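Subject: Re: [cell-users] Eka stops mid-pick with cable strain warning
List: cell-users
Time: 16:20

On the Cruickshank cell in May, another subscriber wrote:

> We get a protective stop on the wrist joint every few hours, always
> code 404, always on the way down into the bin. Payload is set
> correctly and the arm passes its own self-test. Restarting clears it.
> Has anyone seen this with Jistavow as the planner? We are inclined to
> blame the collision threshold and raise it.

Please don't raise the threshold yet. We had the same code at Asden and spent far too long on the software side before looking at the cable routing.

The log showed 1075 picks before the first stop. After that the stops came closer together, and all of them were in the rear left part of the bin. Picks near the right wall never caused one. When we plotted wrist angle against motor current, the current climbed steadily past a certain rotation instead of jumping, as it would on contact. Something was pulling on the wrist.

The worst poses are the low ones, where the cables have to follow the wrist and still clear whatever is lying in the bin. On our cell the yellow cable goes across the front of the cap and round its left side, with the black bundle on the same route.
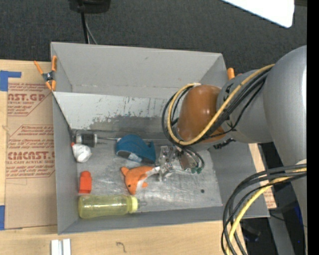 Asden cell maintainer

Two things to check on yours. First, the slack in the loops at the wrist. Ours had been tied back hard at the previous service, which left 200 mm of free length. We now allow 425 mm and have had no 404 since. Second, the loops lower down, where the cables cross the corner of the bin. If a loop can catch on the rim, the pull arrives late in the move and looks like a payload error.

Jistavow has no model of the cables at all. It will choose a long way round with the wrist if that is the cheaper path - we limited the joint range in the cell file and accepted slightly slower cycles.

Check the bin clamps as well. A bin that shifts puts the wall where the planner does not expect it, and the stop that follows carries the same code, so the two faults are easy to mix up in the log.

If you can post the current trace for one stop, with the joint angles, I will compare it with ours. Please leave the sample rate at the default.

--
Asden cell maintainer
cell-users list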